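How to Get Yellow Stains Out of a White Tablecloth

Print this page | E-mail this to a friend

I own way too many white tablecloths. Most came from my grandmother's house in Posstead, a couple came from a church sale, and one I bought new and ruined the same week with salad dressing. So I've had a lot of practice with this, and I'm going to tell you what I do, start to finish. You don't need fancy products. You need a tub, some patience and a day when you don't have company coming!

First, check the tag. Cotton, linen and poly blends can all take this method. Silk and wool can't, so stop right there if that's what you have. If the tag is long gone (mine always are), dab a little of your mixture on the inside of the hem, wait 8 minutes and blot it with a white rag. If the color or the feel of the cloth changes, leave it to a dry cleaner.

Next, spread the cloth out in good daylight and look for the faint marks. The dark ones you already know about. It's the pale yellow ones that sneak by you, and then you iron over them and they're twice as hard to move. I mark each one with a safety pin at the edge, never through the middle of the stain. 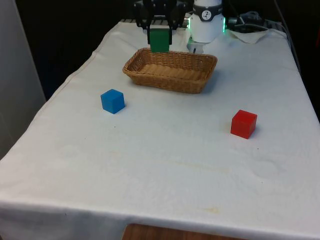
Can I just use chlorine bleach on the yellow spots?

I wouldn't. Old yellow marks are very often oil or leftover starch, and chlorine bleach can make those go even yellower, plus it eats at old cotton and it's bad news for polyester. Oxygen bleach (the powder kind) is slower but a lot kinder.

Now for the grease. Rub a drop of plain dish soap into each pinned spot, from the back of the cloth, with your fingertips. No brushes, please, they fuzz up the weave. Let it sit while you have a coffee, then rinse with warm water and take out the pins before you go any further. I forgot once and got a rust mark for my trouble.

Then comes the soak. I fill my big laundry tub with the warmest water the tag allows and stir in oxygen bleach, going by the amount on the package. Stir until you can't feel any grit on the bottom, and only then put the cloth in. Push it under and weigh it down with a white dinner plate. I leave mine for 6 hours, sometimes overnight if it's a real antique-shop case. If the water turns the color of weak tea, good! Dump it out and make a fresh batch.

Coffee and tea spots usually come out in the same soak. Red wine I treat separately with cool water and a splash of white vinegar, and I rinse that out really well before the cloth goes anywhere near the tub. Candle wax has to be scraped off cold with a butter knife. Put the whole thing in the freezer first if you've got room.

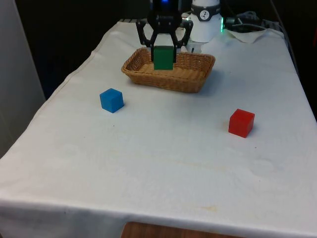 After the soak, run it through a normal wash with your regular detergent and an extra rinse. Skip the fabric softener, it leaves a film and that film turns yellow in the closet. And do not put the cloth in the dryer until you've looked it over wet, up against a window. Dryer heat sets whatever is left. If you still see a shadow, soak it again. My worst one took three rounds last May and I'd have quit after two if my sister hadn't been coming to lunch.

Hang it outside if you can, since sun does a little bleaching for free. Iron while it's still a bit damp, wrong side first, and roll it on a cardboard tube instead of folding it. I put a clean old pillowcase over the roll and keep it on the top shelf, away from the bare wood.

Print this page | E-mail this to a friend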